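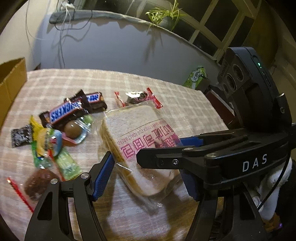 4. Putting the shopping away: what we learned from soft packaging

I should say at the start of this section that I did not expect bread to take up so much of my year. When we planned the household chores study I had put "unpack and sort food" down as one of the easy ones, somewhere between wiping a worktop and pairing socks, and I gave it a fortnight. It took from February until well into the summer, and most of that time went on things that come in bags.

The set-up was kept as plain as we could manage. Demonstrations were gathered with a hand-held gripper, and the same finger shape was then fitted to the arm in our test kitchen at Droltoren, so that what a person did with the tool could be copied by the machine without too much fiddling about (there was still some fiddling about). In all we kept 674 demonstrations. Each one was a single item picked up from a cluttered table and put down somewhere sensible. Figure 4 shows a wrapped loaf held between the two fingers, with snacks spread over the tablecloth beside it.

Figure 4. Gripping a bag of thick-cut toast bread with the hand-held tool. The blue pads on the fingers are textured.

Hard, boxy things went well, as everybody in this field would guess. A carton has flat sides and it stays the shape it was when you last looked at it. Wrapped chocolate bars were nearly as good once the arm had learnt to come in across the narrow side. I was quite ready to write a cheerful paper at this point!

Then we got to the loaves. Over 102 trials on the arm, sliced bread in a bag was the worst item we had, and it failed in two quite different ways. The first was the slip: the fingers closed on spare plastic, the bag slid through, and the loaf stayed on the table. The second was the squash, where the grip was good and firm and the bread came up looking as though someone had sat on it. Fixing one tended to bring on the other. We tried 7 settings for closing force and none of them suited both a full bag and a half-empty one, so in the end we let the force change during the lift and started it low.

Small sweets were a different sort of nuisance. They are light enough to be pushed along by a finger that arrives a little off centre, and on a patterned cloth the arm sometimes went for a printed square with great confidence. We had the Skandwood table bare for the early runs and I had honestly forgotten how much a cloth changes things. It rucks up, it drags, and it gives the vision model a lot to be wrong about.

We scored the squash by hand, on a scale from none to 6, with two of us marking separately and then arguing. I know that this is a rough way to do it. A pressure mat under the landing spot would be tidier, and Ó Dálaigh's group has suggested one, but a mat would not tell us whether a person would still want to eat the bread, and I think that question matters more in a home. Where our marks differed by one point we took the worse of the two.

Can the machine put the shopping away, then? Some of it. I would let our arm loose on tins and cartons while I was in the next room, and I would let it have the chocolate bars if I were standing nearby. I would still carry the bread myself. The Altari controller we used is a slow one and a faster loop might catch the slip before the bag has gone, so I would not want anyone to read our bread results as a limit on what two fingers can do.

The same trouble with loose plastic comes back in section 5, where the job is lining a bin.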